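Last updated: Monday, April 29, 2024

Skendusside Reading Fund: spring progress report

The grant has paid for 263 new books and the repair of 92 older ones. All of the new stock is cataloged and on the shelves at the Serska branch. The Cifuentes branch is still short two bookcases, so its share is in boxes in the back office. 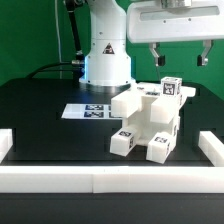
Araceli Barrios
Branch Services Coordinator

Attendance at the evening reading group has held at about 20 adults. We moved the start time to 6:30 to match the bus. Large-print titles go out fastest, and we would like to shift part of the remaining audiobook money to them. Please let us know if that needs a formal request. The next report is due in August.

Contact: Skendusside Reading Fund office | © 2024 | Back to top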